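Eleven stitches and a bill

30 November 2012

I cut my left hand in June and I am only now getting around to writing it down. A few people asked what it was like to have stitches as an adult and what it cost, and I have given the short answer so many times that I would like to have one place to send them.

I was slicing squash at the kitchen counter with my Jidinetti mandoline and I had not put the guard on. I own the guard. It lives in the same drawer. The squash got short, my hand went forward, and the blade went into the fat part of the palm below the thumb. It did not hurt much at first. I put a dish towel on it, held my arm up over my head and stood in the kitchen for a while trying to decide if it was bad.

My rule now is that if you are standing there trying to decide, you should go.

Getting there

I live on the far side of the Kan from the hospital, and the bridge was down to one lane all summer. I knew I would sit in that line with one hand on the wheel, so I went to the Stusteck clinic in Divden, which is closer and takes walk-ins. My neighbor drove me. I bled on the dish towel and a little on the seat belt, and I paid to have the seat belt cleaned, which the neighbor said was not needed but I did it anyway.

The front desk gave me a form to fill out. I am left-handed. I filled it out with my right hand and it looked like a ransom note. They had me list every medicine I take and the date of my last tetanus shot, which I did not know. If you don't know either, look it up today and write it on a card in your wallet. I got the shot again because I couldn't prove I'd had one.

The wait was not long. I think the towel helped with that.

The stitches

The worst part was the numbing shot. The inside of the hand is a bad place for a needle and I said a word I then had to say sorry for. After that I felt pulling and pressure and nothing sharp. They washed it out for what seemed like a very long time, asked me to move each finger, touched each fingertip to see if I could feel it, and then got started.

I had always pictured stitches as being done with something like a sewing needle, pushed through by hand. The needle is curved and it is held in a tool. The person doing it turns the wrist and the needle follows its own curve down through one side and up through the other. Each stitch gets its own knot and gets snipped, so if one lets go the rest stay put. I did a lot of hemming when I was younger and I found this more interesting than I expected to. I asked if I could watch and was told yes, as long as I kept still.

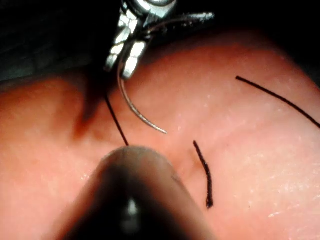
A curved needle above a pink practice pad.

I got 11 stitches. I was told the cut had missed the tendon and that I was lucky. I was also told that they see mandoline cuts all the time and that squash and potatoes are the usual ones.

Looking after it

They sent me home with a sheet of paper and a small bag of gauze. The sheet was clear enough, but it left out most of what I wanted to know. What follows is what I did. I am not a doctor, and if your sheet says something else, do what your sheet says.

I kept it dry for the first 2 days. For showers I used a bread bag and a rubber band, and it leaked, and then I used a bread bag with a second bread bag over it and tape at the wrist, and it did not leak. After that I was allowed to wash it with plain soap and pat it dry.

I slept with my hand on a pillow beside my head. When I let it hang down it throbbed. This went on for most of the first week.

I changed the gauze every morning. The kind that says non-stick is worth the extra money. I ran out and used the regular kind once and had to soak it off in the sink.

I could not do these things: open a jar, button a shirt, peel garlic, tie a trash bag, use a can opener, or write my name so that the bank would take it. I had a check sent back. I could type with one hand, slowly, and I got a bit better at it, but not enough to want to blog.

The itching started near the end of the first week and was harder to put up with than the pain. A cold pack wrapped in a washcloth took the edge off. I did not scratch. I tapped the table next to it, which makes no sense but I did it.

Taking them out

The sheet said to come back in 7 days. I went, and they said the palm heals slowly because you can't stop bending it, and sent me home to wait some more. I would have liked to know that before I took the afternoon off.

When the stitches did come out it took a few minutes. Each knot gets lifted, one side gets cut close to the skin, and the thread slides out. Most of them I barely felt. Two near the thumb had dried in and they tugged. The thread was black and stiff and the little pieces on the tray looked like eyelashes. Then they put paper strips across the line and told me to let those fall off when they felt like it.
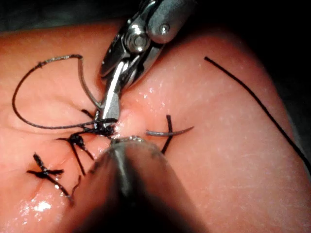 What it cost

I have insurance, but not very good insurance. The clinic visit, the shot and the supplies were billed as separate things and they came in separate envelopes, weeks apart. When I thought I was done another envelope would come. After insurance paid its part I owed more than $474, and that does not count the gauze I bought on my own or the time off work.

Two things I'd tell anybody. First, ask for the itemized bill. Mine had a splint on it and I never had a splint. I called, waited on hold, explained it, got cut off, called back and explained it again, and the splint came off. Second, ask if they have a payment plan before you put it on a card. Stusteck does, with no interest, but it is not printed anywhere on the bill. I found out because I asked about the splint.

How it is now

The hand works. There is a pink line and a hard ridge under it that I can feel when I grip a broom. For a while I rubbed lotion into it every night as they told me to, and then I forgot, and I can't say I noticed a difference. The skin on the thumb side of the line is still a little numb. I notice it mostly when I am washing dishes. In cold weather the whole area gets stiff, and I have started wearing a glove to scrape the windshield, which I should have been doing before.

I kept the mandoline. I thought about giving it away, but then somebody else would have it, and it does slice well. The guard is now tied to the handle with a piece of kitchen string so that I can't take one out without the other. I also bought a pair of those cut-proof gloves. They are ugly and too big for me and the fingertips get caught in the potato, so for the last bit of any vegetable I just stop and chop it with a knife — or eat it, if it's a carrot.

I made scalloped potatoes last week, the first since all this. They came out fine, a little heavy on the nutmeg. I'll put the recipe up if I can find where I wrote down the oven temperature.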